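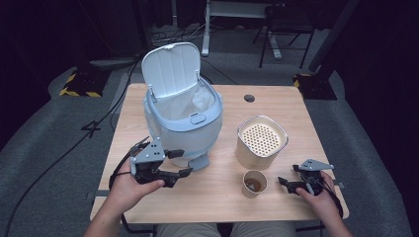 Pinza derecha que no suelta cuando se afloja el gatillo

etornam_y
15 de noviembre de 2022

Buenas. Trabajo con dos pinzas de mano en la mesa 4, con la tarea de vaciar el vaso y tirarlo al cubo. La derecha cierra bien, pero al aflojar el gatillo los dedos se quedan cerrados unos 3 segundos y luego se abren de golpe. Con el vaso vacío da igual. Con líquido dentro, ya he mojado la mesa y el conector del cable.

Firmware de Stenel sin tocar desde septiembre. La izquierda va perfecta con la misma versión. ¿Alguien lo ha visto?

mzakaria
¿El retraso es siempre igual o cambia? Si cambia, mira el muelle de retorno del gatillo. Si es siempre igual, yo miraría el software.

etornam_y
Cambia. A veces ni lo hace. En 60 cierres me lo hizo 34 veces.

Yaw_A
Entonces es el cable. En Callside tuvimos lo mismo con las Varkthorpe y era el cable que tira del conector al girar la muñeca. Sujétalo al antebrazo con una cinta, dejando holgura, y repite.

mzakaria
No lo veo. Un cable con mal contacto te da cortes y el registro se llena de errores. Etornam, ¿tienes errores en el registro?

etornam_y
Ninguno. He sujetado el cable como dice Yaw y sigue igual.

Así trabajo: acerco la pinza desde arriba y agarro el vaso por fuera, justo debajo del borde, con un dedo a cada lado.

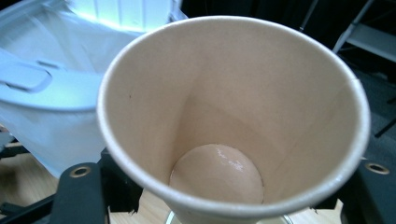
Si aprieto a fondo se nota más. Con medio recorrido del gatillo casi no pasa, pero entonces el vaso se me resbala al inclinarlo.

a.dankwa
Si aprietas a fondo y se queda, es mecánico. Desmonta la placa y mira el eje del gatillo. A nosotros se nos metió café seco ahí. Alcohol isopropílico, bastoncillo, secar bien y montar. Sin grasa.

Yaw_A
Con grasa. El manual de Agbenyega dice grasa de silicona en el eje cada 50 horas.

a.dankwa
Ese manual es de la versión anterior, la del eje de acero. En la nueva el casquillo es de plástico y la grasa coge polvo. Haz lo que quieras, pero yo ya he cambiado dos.

augustina.ansah
Moderación. Antes de abrir nada, desconecta el cable de la pinza. Soltar el gatillo no la deja sin corriente, y si se abre de golpe te puede pillar un dedo. Y si se ha mojado el conector, no la uses hasta que esté seco y revisado. Lo digo porque en el primer mensaje se pasa muy por encima.

etornam_y
Entendido, la tengo desconectada desde ayer por la tarde.

Abierta. Había un resto marrón pegado en el eje, en el lado del muelle. Lo he limpiado con alcohol y sin grasa. El conector no tiene marcas. Llevo 60 cierres a fondo y ningún retraso.

Yaw_A
Ya me dirás dentro de 50 horas.

mzakaria
Yo cambiaría también el muelle, que es barato. Y prueba con agua antes de volver a lo de siempre.

etornam_y
Pedido el muelle. Dejo el hilo abierto hasta que lo monte.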